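Prallska recipe card collection – read me first

Hi! This is the data card for Prallska, my pile of home recipes typed up from old index cards. I started with my grandmother's box and then Tamara Coman lent me hers, so it grew to around 800 recipes pretty fast.

Each row is one card: title, ingredients, steps, oven setting, and a notes column for whatever was scribbled in the margins (my favorite part!). I kept the spelling mistakes. If a card says "bake till it smells right", that's what you get in the steps column – please don't open an issue about it.

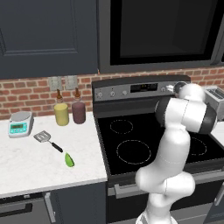

Range with four round knobs along the back panel.

Oven settings were the messy bit. Some cards give degrees, some say "moderate", and 73 of them give nothing at all, so those cells are blank. I haven't guessed. Henk Hermans wrote a little script that turns the word settings into numbers, and it lives in the tools folder if you want it.

Known problems: soups and stews are mixed together, and a few cakes show up twice under different names. Roos Boersma is sorting out the cakes and hopes to be done by September.

Use it for whatever you like, just mention Prallska somewhere. Last update 31/03/2025, when I fixed the pickles file (the commas were a disaster).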